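第3章 下单之前:设备清单、台面和预算怎么排

本章最后修改:2025年9月13日

前两章讲的是安全和人员,这一章讲花钱。如果你的设备已经到货了,可以直接跳到第4章去接线,不过我还是建议你把后面“备件”那一节翻一下,那里面的东西随时都能补买。

先交代一下我写这份东西的前提。Meneck工作单元是给电脑整机拆装用的:一张台子、一条或者两条机械臂、夹爪、相机、控制柜,外加一堆夹具。我们在Brasemside搭过,后来又帮别的车间搭,每次开头都要重新吵一遍同样的问题:先买臂还是先定台子?夹爪要不要买贵的?相机放哪儿?钱不够的时候砍哪一项?我干脆把吵完的结果写下来,大家照着走,走不通的地方再来找我吵。

文中说到的规划表叫Pretero,就是随手册一起发的那个表格文件。每一步里说“填进表里”,指的都是它。

3.1 先写任务,再看设备

1. 打开Pretero的第一页,在“任务”那一栏用大白话写一句你要这个单元干什么。比如“把带托架的硬盘装进平放机箱的硬盘笼里”。别写“实现柔性装配”,这种话没法拿来选夹爪,供应商看了也只会给你发一本厚目录。

2. 把任务里所有要碰的零件列出来,一行一个。每个零件后面写清楚:从哪个面抓、抓的地方多宽、抓的时候旁边有什么会挡路。最后这一项最容易漏!我第一次填的时候全写“无”,等夹爪买回来往机箱里一伸,才发现旁边的线束、支架、电源全都在抢地方。

3. 给每个零件标一个难度,用“容易”“一般”“先别碰”就够了。“先别碰”的先别放进第一期预算。带软线的插头,我一律标“先别碰”。

4. 把这一页打印出来贴在墙上。后面每次有人说“要不我们再加一个什么”,就走到墙边看一眼。

注意:任务这一页没写完,不要去问价。你一问价,对方就会替你写任务,写出来的任务刚好需要他手里最贵的那款臂。(我没有指责谁的意思,换我卖设备我也这么干。)

3.2 台子

台子我放在机械臂前面讲,很多人觉得顺序反了。可是臂可以换型号,台子一旦打了孔、接了地、摆好了架子,你就再也不想动它了。

我们用的是带沟槽的铝台面,夹具沿着槽挪来挪去很方便。台面长度我建议180厘米,机箱侧躺着放上去,旁边还留得出地方给夹具块和等着装的零件。再短一点也能干活,只是你会天天在搬东西。

1. 拿一个真的机箱,打开侧板,放平,在地上用胶带围出它占的地方。别量图纸,图纸上没有拉出来的线,也没有靠在旁边的支架。

2. 在胶带圈外面再围一圈,给夹爪从斜上方进来留余量。臂的手腕比你想的要粗,加上线缆就更粗。

3. 把人站的位置也围出来。调试阶段总得有人伸手进去扶一下东西(当然要按第1章的规矩先停机),他站不进去,你就得天天移台子。

4. 如果打算以后上第二条臂,现在就把它的底座位置定下来,固定孔先做好。孔很便宜,后补的孔非常贵,因为那时候台面上全是东西。

5. 量好以后填进Pretero的“台面”页,表会自己算出夹具还剩多少地方。

有一件小事别忘了:铝台面反光很厉害。槽的边上会有一道一道亮线,相机看过去有时候把亮线当成零件边缘。预算里要给灯和遮光留一行钱,数目不大,可是没有这行你就得从别处抠。

3.3 机械臂和夹爪

终于到大家最想看的部分了。我知道你已经在网上看了好多臂的视频,先忍一忍,从夹爪开始选。

夹爪决定了你能抓什么,臂只是把它送过去。我们台上用的是Robotiq的两指夹爪,抓硬盘托架的时候从上面捏住,斜着送进机箱前部的硬盘笼。你看一眼这个姿势就知道为什么我老念叨“斜上方的余量”了。
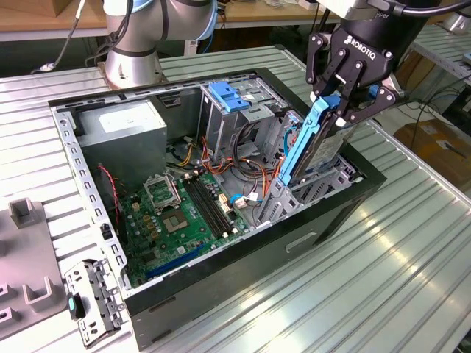 Geert Jansen看完这一节的草稿,回信说他不同意先选夹爪:他们那边是先把臂的负载和臂展锁死,再在剩下的钱里挑夹爪,这样报价单最多改一轮,财务那边也不会天天来敲门。他还补了一句,夹爪坏了能换,臂买小了只能认。

我回他说这话有道理,尤其是你们的财务改一次预算要走很久流程的时候。所以这里我给两种走法,你挑一种,别混着来。

走法甲(先夹爪):
1. 按3.1里的零件表,把最宽的和最窄的抓取面找出来。
2. 选一款开口能覆盖两头的夹爪。覆盖不了就回去改零件表,把其中一个标成“先别碰”。
3. 把夹爪、快换接头、线缆和你要抓的最重的零件加起来,得出臂要扛的重量。
4. 在这个重量上留出富余再选臂。富余留多少,看你将来会不会在手腕上加相机。八成会加。

走法乙(先臂):
1. 按3.2里的台面尺寸,定出臂要够到的最远点。
2. 问清楚供应商,在这个最远点、手腕朝下和手腕倾斜的时候分别能扛多少。只给一个数的,请他再给一次。
3. 锁定臂的型号,剩下的负载全部留给末端。
4. 在剩下的负载和剩下的钱里选夹爪,然后回头删零件表。

两种走法最后都要做同一件事:借一只夹爪,或者按尺寸用纸板做一只假的,拿在手里往打开的机箱里伸。你会碰到电源线,会碰到机箱边框。碰到了就记下来,填进Pretero的“干涉”页。我很喜欢纸板这一招,一个下午就能省下一次退货。

小心:做这一步的机箱必须拔掉电源线,而且不要用还要交给客户的机器。金属边很利,戴手套。

还有手指。夹爪自带的手指能抓很多东西,但拆装电脑这种活,早晚要换成自己做的指尖。预算里请单列一行“指尖与加工”,别藏在“其他”里。藏在“其他”里的钱,谁都觉得可以砍。

3.4 相机

相机分两类:固定在台子旁边或者上方的,和装在手腕上的。只买得起一类的话怎么办?我的答案是先买固定的。它能看到整张台面,调试出了事回头一看就明白。手腕相机看得近,看得细,但是臂一动它就跟着动,标定也跟着麻烦。

买得起两类就都买!后面真的会省很多时间。

1. 在台面草图上画出固定相机的位置,然后站到那个位置,蹲下来或者爬上梯子,用手机看一眼。臂伸到工作位置的时候会不会把零件挡住?会的话换个角度再看。

2. 在Pretero的“相机”页里给每台相机单独写:支架、线、接口、采集用的电脑。大家常常只写相机本身的钱,支架和线加起来能把人吓一跳。

3. 手腕相机的线要跟着手臂一起弯,请买能反复弯折的那种。普通线能用一阵子,然后开始时断时续,这种毛病最难查,你会先怀疑软件,再怀疑电脑,最后才怀疑线。

4. 手腕相机装上以后,夹爪手指会占掉一部分画面,这是正常的,选镜头的时候要把这一块扣掉再算视野。

5. 照明和相机一起询价,一起到货,一起装。分开买的,最后灯总是装不到想装的地方。

注意:相机的重量要加回3.3里的负载。走法甲的第4步就是说这个。

3.5 电、网和地方

这一节很无聊,但是因为它误工的车间比因为机械臂误工的多得多。

1. 给工作单元单独拉一路16安的电,别和旁边的压缩机、热风枪共用。具体规格请让你们当地持证的电工看过再定,各地要求不一样,我写的是我们这边的做法。

2. 急停按钮的位置先于控制柜的位置。人站在哪儿,手就得够得着哪儿。

3. 网线留到台子两头。现在用不到的那一头,过几个月一定会用到。

4. 台子后面要有架子或者工作台,用来放还没装的零件和拆下来的东西。我们后面就是一张木头工作台,东西堆得很满,旁边还有金属货架。你要是没规划这块地方,这些东西就会自己长到铝台面上去。

5. 线从臂上下来以后走哪里,要在图上画出来。拖在地上的线会绊人,也会被椅子轮子压坏。线槽和扎带写进预算,别笑,我见过为了一包扎带等审批的。

3.6 报价怎么要、怎么比

好,现在可以问价了。把Pretero导出来,只导任务、台面、干涉这几页,预算那页千万别一起发出去!(我发过。那次谈价特别快。)

1. 同样的材料发给三家。少了没法比,多了你看不过来。

2. 请每家按同样的行报价:臂、夹爪、指尖、相机、控制柜、安装、培训、备件、保修。谁把几行合成一行,就请他拆开。

3. 问货期,并且问清楚货期从哪天开始算,是下单那天、付款那天,还是图纸确认那天。我们找Mridha要报价的时候,臂的货期写的是六周,我高高兴兴排了计划,后来才看到小字写着从图纸确认起算。不能怪人家,小字我也签了。

4. 问培训包含什么。最好的培训是用你自己的机箱、你自己的零件,在你自己的台子上做。到对方展厅里抓几个方块,学到的东西有限。

5. 问保修期内坏了是换还是修,修的时候有没有替用机。把回答写进表里,哪怕对方说的是“到时候再商量”,也照原话写。

6. 三份报价摆在一起,先看谁漏得最多。价钱最低的那份,先去找它没写的行。

提示:如果你们的财年是三月结束,请倒着排时间。审批、货期、安装、调试都要放得进去,放不进去就分两期,第一期只买台子、臂、夹爪和一台固定相机,这样也能干活了。

3.7 哪些能省,哪些别省

能省的:
外观。罩子、彩色灯条、印着公司标志的面板,以后再说。
控制柜的大尺寸屏幕。调试的时候你看的是自己的笔记本。
第二条臂。一条臂把流程跑顺了再买,孔先留好就行。
练手用的机箱。用退下来的旧机器就很好,越杂越好。

别省的:
台面和固定件。台子一晃,后面所有标定都白做。
急停和围护。参见第1章。
线缆。上面说过了,我再说一遍也不嫌烦。
夹具块。很多人觉得机箱这么沉,放着不会动。往里推硬盘的时候,它会动。
培训。

夹具这一项我想多说两句。侧躺的机箱要有东西顶住它的边,顶的地方要避开提手凹槽和散热孔那些不平的位置。我们用的是固定在台面上的塑料块,做起来不费事,换一种机箱就换一套。机箱种类多的车间,夹具的钱会比你预想的涨得快,请按机箱型号一行一行列,列完你大概会主动去跟老板说“我们能不能只做其中几种”。这是很健康的对话,早点进行比较好。

再说机箱里面。同样是装硬盘,有的机箱硬盘笼前面很敞亮,有的旁边全是电源线和数据线,线一搭过来夹爪就没处下手。规划的时候请把“理线”当成一道单独的工序,要么人来做,要么做个小压片把线挡开,两种都要花钱,一种花在人工上,一种花在加工上。从手腕的位置往机箱里看,就能明白我为什么非要给它单列一行:

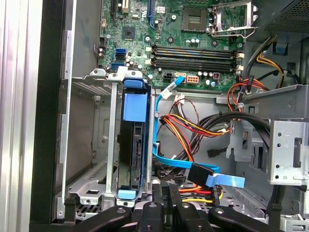

有读者来信问,理线这道工序能不能先不列,等臂到了再看需不需要?他说他们的预算表已经报上去了,再加一行,整张表都要重新签字。

能不列,但请你换一种办法把钱留住。比如写在“指尖与加工”那一行里,备注写清楚“含理线压片”,签字的人看得到,将来用的时候也不算挪用。最怕的是完全不提,等臂到了、人也培训了,才发现每台机器都得有个人先伸手把线拨开。那时候加的就不止一行了,还有一个人的工时。如果表真的动不了,就回到3.1,把线最乱的那几种机箱标成“先别碰”,第一期只做敞亮的。我自己会选后面这种,第一期做得顺,第二期的钱好要得多!

3.8 备件和每年都要花的钱

设备款批下来的那天大家都很开心,然后第二年没有一分钱给它买手指垫。所以请在Pretero的“每年”页里把这些写上,和设备款一起报:

1. 指尖和指尖垫。这是磨得最快的东西,按套买,多备几套。
2. 手腕相机的线,备一根放在抽屉里。抽屉上贴标签,不然找不到。
3. 夹具块上的小零件,尤其是塑料凸台,容易磕坏。
4. 练习用的硬盘托架、卡扣和内存卡座的卡子。调试期间会弄坏不少,托架上的塑料卡尤其脆。
5. 标定板。会被人拿去垫杯子,我说真的,买两块。
6. 软件授权的续费,写清楚到期月份和谁负责续。
7. 一年一次的检修。问清楚供应商上门算不算路费。

小心:不要用调试时弄坏又粘回去的托架继续练。尺寸差一点点,臂会一直报插入力过大,你会花一整天去调一个根本没错的参数。

3.9 交表之前再过一遍

表填完了,先别急着点发送。泡杯茶,对着下面的单子看一遍,有一条答不上来就回到对应的小节。

任务那句话,拿给没参加过讨论的同事看,他能不能复述出来?(3.1)
台面上有没有给人站的地方?(3.2)
夹爪走的是甲还是乙,有没有混着走?(3.3)
相机的支架、线和灯写了没有?(3.4)
电工看过了没有?(3.5)
货期从哪天算起,写在纸上了没有?(3.6)
理线的钱在哪一行?(3.7)
明年的指尖垫谁出钱?(3.8)

都答得上来,就可以交了。审批期间别闲着,台子和电可以先动,臂还在路上的时候把地方腾好,到货那天就能直接上台。开箱和固定底座的步骤在第4章,记得先把装箱单拍照留底,再拆泡沫。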